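Folding a T-shirt to a fixed rectangle on a desk

Zandel Home Notes — laundry section
Updated 2024-07-22

The method needs a flat top wider than the shirt. A desk works if one end is clear. It was written for plain cotton shirts, sizes S to XL.

1. Take one shirt at a time. Shake it twice by the shoulders.
2. Lay it face down, collar away from you. Smooth from the center toward the hems.
3. Fold one side in to the middle of the collar. Turn the sleeve back on itself so that it stays inside the edge.
4. Repeat on the other side. The two long edges should be parallel.
5. Bring the hem up to just below the collar, then fold in half again.
6. Press with flat hands, one on each side. Small wrinkles are acceptable; a ridge under the cloth means a sleeve has slipped — go back to step 3.

Light blue cloth at the desk; folded T-shirt in the last picture.

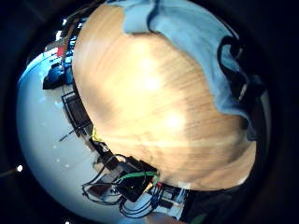
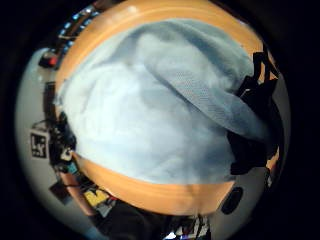
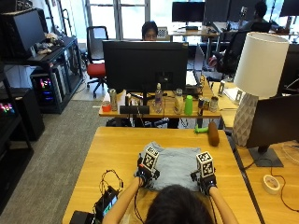
Heavy cotton holds the rectangle without help. Thin jersey does not, and should be stored upright and close-packed. The Nandari shelf insert takes 2 stacks side by side. For long-sleeved shirts, lay each sleeve down the back after step 3 and reduce step 5 to a single fold. The February version of this page had steps 3 and 5 reversed.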